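Pukura noodle bowls, set of two: review

I bought these in December to replace a pair of supermarket soup bowls that had crazed all over inside. We eat noodles at least twice a week, so they have had plenty of use. The set cost £59 from Zotgate, with free delivery.

The bowls are stoneware, glazed inside and left bare on the outside apart from the rim. They are wide at the top and fairly steep, and they hold a full portion of ramen with an egg and greens without slopping when you carry them. Filled to a sensible level, that is. Filled to the brim they are too heavy to lift with one hand, and I wouldn't give one to a child. 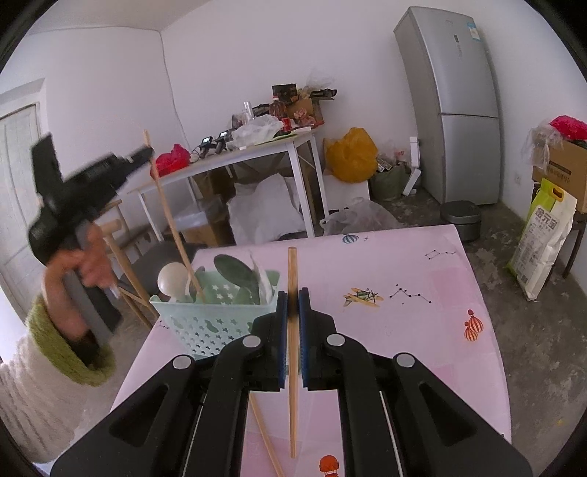
Heat is the main thing I wanted to know about and the listing was vague. The walls are thick, so soup stays hot to the end of the meal, but only if you warm the bowl first. Pour broth into a cold one and it drops to lukewarm before you've sat down. I fill mine from the kettle while the noodles cook. The foot stays cool enough to hold. The rim doesn't after the microwave, so use a cloth.

Each bowl has a small notch in the rim for resting chopsticks. I don't rate it. It is too shallow, and ours rolled into the soup more than once. We put them down on the table now and ignore the notch.

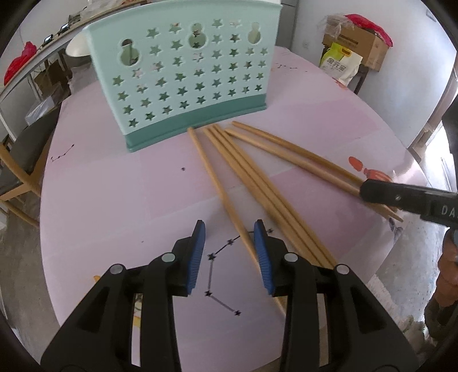
The mint-green chopstick basket, with its star cut-outs, and some of the chopsticks.

Washing up is easy. Chilli oil comes off the glaze with hot water and a drop of liquid. The bare outside is another matter and has picked up a faint orange ring from a laksa, which I haven't managed to shift. They are sold as dishwasher safe and have been fine, although they take up most of the bottom rack and won't stack closer than a hand's width.

I also looked at the Rätsep bowls, which are lighter and glazed all over. They were out of stock in the larger size. If they had been available I would probably have gone for those, mainly for the cleaning.

Good points: holds the heat, decent size, steady on the table.
Bad points: heavy, stains on the outside, useless notch, poor stacking.

I'd buy them again at a lower price. Four out of 5.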